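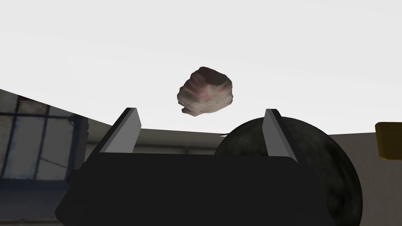 A lumpy rock, pale gray in some places and much darker in others.

Rocks have a reputation for doing nothing. This is unfair. They are doing quite a lot, only so slowly that you would need to skip more than 105 birthdays to catch them at it.

Some rocks start out as melted goo deep underground. When the goo cools, it hardens into igneous rock. Granite is one kind. If you find a speckled piece, the specks are probably different minerals, all squashed together like cousins in the back seat.

Then the weather gets involved. Rain, ice and wind break the rock into crumbs, and rivers carry the crumbs away. They pile up at the bottom of lakes and seas, get pressed flat and stick together. Now you have sedimentary rock, such as sandstone.
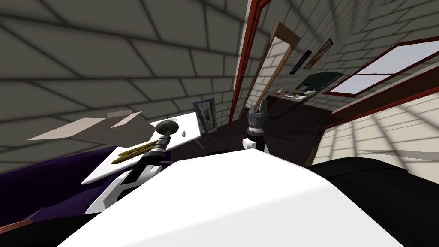 Gray blocks in a grid, up at the top.

Bury a rock deep enough and it gets squeezed and baked. It comes out as metamorphic rock -- limestone turns into marble, which people then make into expensive bathtubs.

Want a rock collection? Start with four. Write down where you found each one, and ask before you take any from a park. Do not store them in your bed.

Tinda Pages for Curious Kids | Contact us | Copyright Tinda | Back to top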